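Bathroom Tidy Simulation: Known Faults and Questions
Zonska support pages > Simulation > Faults
Last revised Sun 15 May

These answers cover the stalled-grasp fault in the bathroom tidy task, reported against the Bavport controller since the February release. Installation questions are on the setup page.

What is the fault?

The gripper closes on a target, the controller reports a successful grasp, and the arm then holds its position until the episode times out. The log shows GRASP_OK followed by repeated HOLD lines. No error code is raised. An affected episode runs to the limit of 3000 steps and is written to disk as complete, so a run summary will not reveal it.

Which objects trigger it?

Any rigid object with parallel faces can. The white cube is the usual one, with the fingers rising in front of it and to the side.

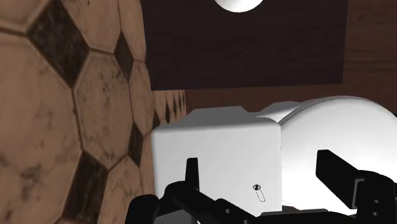 The controller decides that a grasp has succeeded by comparing finger opening with the expected width of the target. If one finger stops early against a neighboring body, the opening can fall inside the accepted range with no contact on the second finger. The lift is then blocked by a separate check that requires contact on both sides. The two checks disagree and neither one gives way.

Does it happen on physical arms?

We have no confirmed report from hardware. The physical driver stops on a motor current limit before the hold state is reached. Do not take this as clearance to run an affected controller build on a real arm. See "Safety" further down.

How do I tell whether my runs are affected?

Search the episode logs for GRASP_OK with no LIFT entry in the next 32 steps. Episodes that match should be removed from any success rate you publish or compare. The summary tool counts them as successes in versions before the Hsiao patch.

Is it the same as the floating object problem?

No. Floating objects come from the scene loader. When two bodies are placed so that their collision shapes overlap, the solver pushes them apart on the first step, and one of them may be thrown clear of its support. A render saved during that time will show the object in the air. The loader fault can make the grasp fault more likely by moving objects next to each other, but fixing one does not fix the other.

Why are the toilet tank layouts listed as high risk?

The tank lid is a small support surface with a hard edge. A bottle with a long pump nozzle has a collision shape wider than its body, and a second item next to it leaves little room for a finger. An approach that looks clear from overhead may still clip the nozzle.

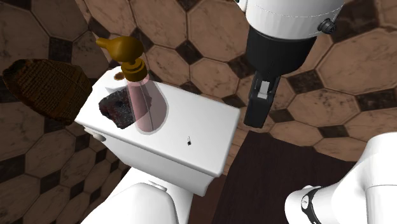 Reading time: 2 min

For these layouts, raise the pre-grasp height and approach from the side away from the nozzle. If the second item has an irregular outline, replace its convex hull with a decomposed mesh. The hull fills in every hollow and reports contact where the surface has none.

What is the workaround?

Set grasp.require_dual_contact to true and grasp.hold_timeout to 5 seconds. The first setting makes both checks use the same rule. The second ends the hold and marks the episode as failed. Restart the controller after the change; the values are read only at startup.

Will this lower my success rate?

Yes, if your earlier figures included stalled episodes. Rerun the baseline with the same settings before comparing.

Safety

Until the Hsiao patch is installed, do not move a policy from simulation to hardware on the strength of the summary tool alone. A policy that has learned to end in the hold state will keep closing force on whatever it touches. Check the logs as described above, keep the force limit at its default, and keep people outside the arm's reach during the first run.

Is there a permanent fix?

The Hsiao patch merges the two contact checks and corrects the summary count. It is available for Bavport 2 only. Sites on the older Sunodholm branch should use the workaround. No patch is planned for that branch.

What should a report include?

Attach the episode log, the scene file, the random seed and the controller build string. Video without a log cannot be processed.

Related: Scene loader errors | Contact settings | Release notes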